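Chapter 7
Looking After a Pair of Hand-held Grippers

By the time a set of tools reaches the bench where this chapter begins, somebody has already written a maintenance sheet for it. The sheet for the pair we shall follow ran to 64 lines. It asked for the fingers to be wiped at the start of each shift, the slides to be greased weekly, the cable to be "inspected", and the camera to be "checked for correct function". Every line had a box, and in the folder we were given at Flarkside every box had been ticked, week after week, in what looked like the same pen.

The tools did not work properly. One of the two closed slightly to the left of where it should, and had done so for most of March. None of the 64 lines would have found this.

I start with this case because most chapters on upkeep start with a schedule, and the student comes away believing that the schedule is the upkeep. You will be handed many schedules. Some were written by people who had repaired the machine. A good many were copied from the schedule for the previous machine, with the name changed at the top. Part of your job is to tell which kind you are holding, and the quickest way is to ask, line by line, what fault the line would catch and what you would see if the fault were there. If you can't answer, the line is decoration until somebody shows you otherwise.

7.1 What has to be right

A hand-held gripper of this sort is a simple thing. A person holds it and works two fingers open and shut, and a camera fixed to the body records what the fingers do. There is no arm behind it to go wrong. Makers like to say that this makes it almost free of maintenance, and you should hear that sentence the way you would hear it from a man selling you a car. Taking away the arm takes away the arm's faults. It also takes away the arm's own measurements, so that a small error in the fingers has nothing to be compared with except another gripper.

Four things have to be right.

The fingers must meet. With the tool closed on nothing, the tips should touch along their whole width at once. A gap at one corner means a bent finger, a badly seated tip or dirt in the slide, and these three look the same from the front.

The fingers must meet in the middle. This is a separate matter from the first. Tips can touch perfectly well and do it off to one side.

The camera must point where it pointed last time. How well it points is less important than most people think. A camera that is a little off and stays there can be allowed for. One that shifts whenever the tool is put down hard will spoil a week's work before anyone looks.

The cable must not pull. If the tool has a cable, its weight hangs on the body, and a stiff one will turn the wrist of the person holding it. Operators get used to this in a day and stop mentioning it. You have to go and look.

7.2 The Flarkside pair

Dinesh Fakir had charge of the tools at Flarkside when the fault came up. His first note, dated April 6, 2020, reads in full: "Unit B closes left. Sheet complete. Don't believe sheet." It is as good a fault report as you will find in this book, and students should copy its length as well as its manners.

His manager, Mwajuma Sang, wanted the unit sent back to the supplier, Ditero. Fakir wanted to open it. Both had a case. Ditero's service desk would replace the slide and return the tool with a certificate, and a certificate is a comfort to whoever signs for the work. But Unit B had been back once already, for a loose tip, and the certificate that came with it said that alignment was within limits. It gave no figure and did not name the limits. Fakir's view was that a paper saying a thing is fine, without saying how fine, is worth about as much as a tick in a box. I agree with him, though I should add that he then opened the unit without first recording how far off it was, and so lost the one measurement that would have proved him right.

Do not repeat this. Measure before you touch anything. If you learn nothing else from section 7.2, learn that a repair with no "before" is only a story about a repair.

The cause, as far as it could be made out, was a grub screw on the left-hand finger carrier that had been tightened against grease. Over more than 176 hours of use the grease had crept out and the screw had settled. I write "as far as it could be made out" with some care. Nga Hầu, who rebuilt the unit afterwards, thought the carrier had been made slightly narrow in the first place and that the grease was neither here nor there. Her reason was that Unit A had been put together the same way, with just as much grease, and had not moved. Nothing that was done later settles the question. The screw was cleaned, locked and marked with paint, the tool closed true, and everyone went home satisfied. A tool that works again tells you that the fault has gone. It does not tell you which of your ideas about it was correct, and in a repair where three things were changed at once it tells you very little.

7.3 Comparing one tool with another

When two tools of one design are on hand, the cheapest test is to work them side by side. You need a plain, flat surface, good even light and one small part that both can pick up. Afroza Bhattacharjee's rule was to use a part with an awkward shape. A cube will forgive nearly anything. Something narrow, with a prong or a lip, will sit crooked in fingers that close crooked, and a person can see that without instruments.

Hold one tool still, closed, over the bench. Have a second person bring the other up to it with the fingers spread, so that each camera has a view of the bench and the part. Then swap. Open and close each in turn over the part without lifting it, and only after that begin to lift.
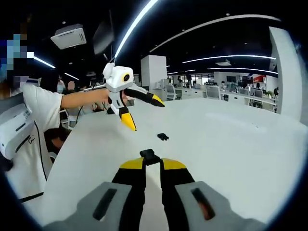 The trouble with comparing two tools is that it finds differences and no more. If both have drifted the same way they will agree with each other beautifully, and you will write "no fault found". Weerakoon's method, given in section 7.5, gets round this by bringing in a third thing that never leaves the cupboard: a steel block with a groove cut in it. It's dull and it works. I have seen it left out of three training courses in favour of software.

As for the software, Lendix sells a program called Sarkar which claims to judge finger alignment from the tool's own camera picture. It may do so. The demonstration we were shown used a new gripper, in clean condition, with nothing wrong with it, and the program reported correctly that nothing was wrong. We asked to see it tried on a bent one and were told that this could be arranged. Until it has been, treat the result as you would treat the opinion of a bright colleague who has never held a spanner. Hear it, note it down, and then get out the block.

7.4 How often?

Students always want a number. The Flarkside sheet said weekly for grease, and Ditero's leaflet said every 1,997 cycles, a number so exact that you would expect a long trial to lie behind it. We wrote to ask. The reply said that the interval was "based on experience" and did not say whose. Counting cycles on a hand tool is guesswork in any case, unless it keeps its own count, and this one did not.

My own advice is less tidy. Grease when the slide feels dry, and have the same person feel it each time. Too much grease did as much harm in the case above as too little would have done – possibly more, if Fakir had the cause right. Check that the fingers meet before every session, which takes a few seconds, and that they meet in the middle whenever the tool has been dropped, lent or posted. People will not tell you that a tool has been dropped. Look at the corners of the body for fresh marks, and look at the tips.

Write down what you measured, with the unit, even when it is the same as yesterday. A column of equal figures is evidence. A column of ticks shows that somebody owned a pen.

7.5 The block method

Nazma Weerakoon's block is a piece of ground steel small enough to sit in the palm, with a single straight groove across the top face. The tool under test is clamped by its body over the block and closed slowly until one finger touches the wall of the groove. The gap left at the other finger is measured with a feeler gauge and written down. The tool is then turned end for end and the measurement made again.

Two readings are needed because one reading mixes up the error in the tool with the error in your clamping. The working is set out in the next few pages. Before you read on, take whatever gripper you have to hand, close it on nothing, and write down which way you think it leans. Keep the note. You will want it when you reach the end of the section, and you should not change it in the meantime.

Workshop Upkeep for Beginners, Chapter 7. All rights reserved. Corrections and queries to the editors at the address inside the front cover. Back to top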